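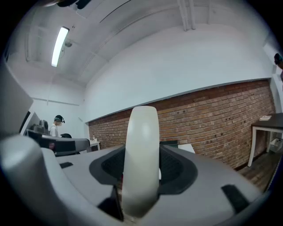
Shared Housing Notebook, Timura House
Fri 23 May

Entry by Rezaul Mridha

Purpose of the day: second reading of the draft house agreement for the Lolevby building, and a check of the shared-cost formula before it goes to residents.

Occupancy stands at 16 private rooms, all let. Two kitchens. The February version of the agreement divided utilities equally by room. Residents in the smaller rooms on the north side objected in writing, and the objection is fair on the figures. Monthly shared costs now come to 2,684 before cleaning supplies.

Three formulas were tested on paper:

Equal by room. Simple to explain. Couples pay the same as single residents.
By floor area. Accurate for heating, poor for water and internet.
Mixed. Heating by area, everything else by person.

The mixed formula is recommended. Plamer uses something similar and reports few disputes, although their residents are on longer leases and the comparison should not be pushed too far. Moulin abandoned it after a year. I have asked for their reasons and have not yet received a reply.

Guest policy. The draft allows overnight guests for a "reasonable period." This wording failed at the first reading and failed again today. Replace with a fixed number of nights per month, to be settled at the house meeting. Guests staying beyond that limit to be counted as a person under the mixed formula. Check with the lease office whether this creates a tenancy.

Quiet hours: no change.

Kitchen storage. Shelf allocation by room number remains in force. The upstairs kitchen has requested one shared shelf for oil, salt and flour. Approved on trial. Cost to be entered under supplies, not utilities.

Section 2 still refers to "members" in one paragraph and "residents" in the next. Use "residents" throughout. The term "commune" appears once in the introduction and is to be removed.

Outstanding: floor areas for the two corner rooms, which were measured before the closets were built. Remeasure before the formula is circulated.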